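報道関係各位

家庭の薬箱を見直す「くすり箱の整理月間」を9月に実施
期限切れ薬の回収と、中皿付き収納ケースを使った整理講習を4会場で開催

株式会社Rirkico(リルキコ)は、家庭にある常備薬と衛生用品の整理を呼びかける「くすり箱の整理月間」を、9月の1か月間実施します。期間中は、Allorgate(アロゲート)地区とOtthorpe(オットソープ)地区の計4会場で、参加無料の整理講習を開くほか、各会場の受付で使用期限の切れた市販薬を回収します。

■実施の背景

当社が昨年度、収納相談の利用世帯を対象に行ったアンケートでは、回答した400世帯のうち、自宅の薬箱の中身を1年以上確認していない世帯が半数を超えました。自由記述では「同じばんそうこうを何度も買ってしまう」「箱から出した薬が何の薬か分からなくなった」「家族の誰がどこにしまったか分からない」といった回答が目立ちました。

相談の現場では、薬箱そのものが小さすぎる例より、箱の下の段に古いものが残ったまま、上に新しいものが重なっている例が多く見られます。中皿のあるケースでは、よく使うものが中皿に集まり、下の段は長く開けられないままになりがちです。今回の講習では、中皿を外して下の段から点検する手順を中心に扱います。

■講習の内容

講習は1回90分で、参加者は自宅の薬箱を中身ごと持参します。手順は次のとおりです。

1 台の上を片付け、薬箱を置いてふたを開ける
2 中皿を両手で水平に持ち上げ、隣に置く
3 下の段の中身をすべて出し、使用期限を確認する
4 中皿の中身も同じように確認する
5 残すものを、下の段と中皿に分けて戻す

中皿は片手で持ち上げると傾きやすく、立ててある瓶が倒れたり、細かいものが隣の区画に移ったりします。左右の縁を持ち、そのまま真上に上げます。中身の多い場合は、先に瓶だけを抜いておくと扱いやすくなります。
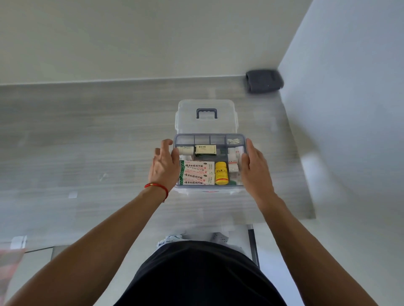
戻すときは、広い区画に箱入りのものを入れ、印刷面を上にして商品名が読める向きにそろえます。ばんそうこうのように同じ箱が複数あるものは一か所にまとめ、開封済みの箱を手前に置きます。細かい区画には個包装の綿棒や消毒綿など、箱から出しても用途の分かるものだけを入れます。錠剤のシートを切り離して小区画に入れることは勧めていません。

外国語表示の医薬品やサプリメントをお持ちの家庭も増えています。海外で購入したもの、家族から送られたものは、外箱と説明書を残し、品名と用途を日本語で書いた紙を外箱に添えておくよう案内します。本人以外の家族が手に取ったときの取り違えを防ぐためです。ビタミン剤などのサプリメントは、毎日使うものであれば薬箱とは別の場所に置くことも検討していただきます。

■講師のコメント

講習を担当する当社収納相談室のグウォール・プライス(Gwawr Price)は次のように述べています。
「薬箱の相談では、新しいケースを買う前に、まず今の箱を空にしてもらいます。下の段を全部出すと、たいていの家庭で場所が空きます。空いた区画は埋めずに残しておいてください。風邪の季節に買い足したものを入れる場所になります」

会場運営を担当するカーン・セゼル(Kaan Sezer)は、「薬箱を持って来るのが大変な方は、中皿だけでも構いません。下の段の点検は、配布する手順書を見ながらご自宅で行えます」と話しています。

■回収について

回収するのは、使用期限の切れた市販の内服薬、外用薬、目薬です。処方薬、注射針、水銀体温計、スプレー缶は回収できません。処方薬については、受け取った薬局にご相談ください。外箱と説明書は外し、薬の入った容器やシートのままお持ちください。講習に参加しない方も、受付時間内であれば回収のみ利用できます。

なお、講習では薬の効能や飲み合わせについての相談はお受けしていません。かかりつけの医師または薬剤師にお尋ねください。

■開催概要

名称:くすり箱の整理月間
期間:9月
会場:Allorgate地区2会場、Otthorpe地区2会場(各会場の日程は申込案内に記載)
時間:午前10時から11時30分まで
回収受付:午前9時30分から正午まで
定員:各回28名(申込順)
参加費:無料
持ち物:自宅の薬箱、油性ペン、持ち帰り用の袋
協力:Kneath(ニース)生活用品店

定員に達した回は、キャンセル待ちで受け付けます。お子様連れで参加できますが、薬を広げる作業のため、未就学のお子様は会場内の別室でお預かりします。別室の利用は申込時にお知らせください。

■手順書の配布

講習で使う手順書「薬箱を下から見直す」は全9ページで、期間中、各会場とKneath生活用品店の店頭で配布します。使用期限を書き込む一覧表が付いており、薬箱のふたの裏に貼れる大きさです。

■会社概要

社名:株式会社Rirkico
代表者:ベルウィン・エイノン(Berwyn Eynon)
事業内容:家庭用収納用品の企画・販売、収納相談、講習会の運営

■本件に関するお問い合わせ

株式会社Rirkico 広報担当 エレリ・ロッサー(Eleri Rosser)
取材をご希望の場合は、希望する会場と人数を添えて広報担当までご連絡ください。講習中の撮影は、参加者の持参品が写らない位置からお願いします。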